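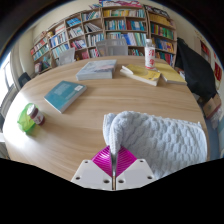

The round table on Saturday, towel on the table

Thread: Using the kitchen table as a landing spot (towels, books, everything)

plosberg_porch
OK I have to share this with somebody and my family has heard enough. We moved into the upstairs half of a two-family in late spring and the only flat surface of any size is the round table. Pale wood, kind of an oak color, and I love it to bits. Everything we own passes through it. On the day I took that there were four books, a water bottle, a little jar, a green plastic bag and the blue-gray towel, and I got all of it put away before lunch!

The system is simple. Whatever doesn't have a home goes on the table, and the table has to be clear by supper. I started with the fuzzy towels and it has changed how I feel about folding (I used to leave them in the dryer until somebody needed one). The table is the right height for me, so no bending over the bed.

Question for the folders here: do you do thirds or halves for a thick towel with those little rounded bumps in rows? Mine puff up like a loaf of bread whichever way I go.

Natalia Carrillo

carken39
Thirds, then roll. The bumpy ones never lie flat, so don't fight it. I keep mine standing up in a basket like a row of sausages and I can grab one without wrecking the rest.

xolalpa_jacinto
Halves! Rolling a thick towel takes up twice the shelf. Fold it long ways, fold it again, then flip it so the folded edge faces out. I've done it that way since my first apartment.

Also, I like the table. I grew up with a round one and there was always room for one more chair.

Jacinto Cortés

carken39
Twice the shelf if you roll them like a sleeping bag, maybe. Roll them tight. I have 2 shelves in my whole bathroom and everything fits.

bastien_h
I'm going to be the grump. I don't think towels belong on the kitchen table, clean or not. We eat there. And I'd never put a plastic bag where a towel is going to go, you don't know what was in it or what floor it sat on. Do the towels on the bed and leave the table for food and books.

That said, four books on a table makes me very happy. What are you reading?

plosberg_porch
Ha, fair enough, Bastien. I wipe it down before and after, but I hear you on the bag. The green one was from the corner market and I save those for the bathroom trash.

Books! The two yellow ones are my daughter's, from school. The teal paperback is a library book, and I'm on page 60 and already telling everyone to read it. It's about a woman who restores old boats with her uncle and it is so good, I was up way too late with it. The thick grayish blue one is my husband's and has been "almost finished" since winter.

abundio_s
One thing from an old library page (I shelved for years): the yellow book toward the front has its cover bent up or open at the corner. Close it and put something heavy on it overnight. The thick gray-blue one would do nicely. If a paperback cover stays bent up for a week it sets that way and you'll never get it to lie down again.

And please keep the water bottle away from them. It's standing right there with the yellow ones. I've dried out more books than I care to remember, page by page, with paper towels in between.

Abundio Solís

plosberg_porch
Oh no, I didn't even notice the corner! Going to go press it now. Thank you!!

xolalpa_jacinto
Seconding the water thing, although a capped bottle is a lot safer than a glass. In our house the rule is caps on or it stays at the sink.

bastien_h
Caps on doesn't help if it sweats. A cold bottle leaves a ring on the wood too. Get a cork trivet.

xolalpa_jacinto
You worry more than my mother, Bastien, and she ironed dish rags.

bastien_h
Your mother sounds like a sensible woman.

grerateo
New here, hi everybody! I read this whole thread with my coffee and then went and cleared my own table. It took me longer than I want to admit. Under the mail I found a library card, a phone charger and the good scissors, which have been missing since the kids' last day of school.

Natalia, how do you handle the small stuff? Towels and books I can do, they have obvious homes. It's the jars and bottles that get me. I carry a jar to the kitchen, it doesn't fit where it used to be, and it comes back to the table.

plosberg_porch
Welcome!! The jars are my weak spot too. I've got one low shelf by the stove now that's only for small glass jars, in one row, so I can see every label. If the row is full I have to use one up before I buy another. We ate a lot of capers that first week.

carken39
That's a good rule. I do the same with spices, except I cheat.

grerateo
Stealing the one row idea. What about the chairs, do you allow things on the chairs?

plosberg_porch
Never! OK, a sweater sometimes. But once a chair gets a pile I stop seeing it, and then it's a month later and we're eating standing up.

abundio_s
Did the cover go flat?

plosberg_porch
Mostly! There's still a tiny curl at the corner but it's so much better, and my daughter was impressed, which doesn't happen often these days. I'm leaving it under the big book one more night.

And for the record I tried both folds. Halves for the big ones, rolled for the hand towels. Jacinto and carken39, you can each have half a win.

carken39
I'll take it, but come back in October when the flannel sheets come out and we can argue about those.

xolalpa_jacinto
Fitted sheets go in a ball. I said what I said.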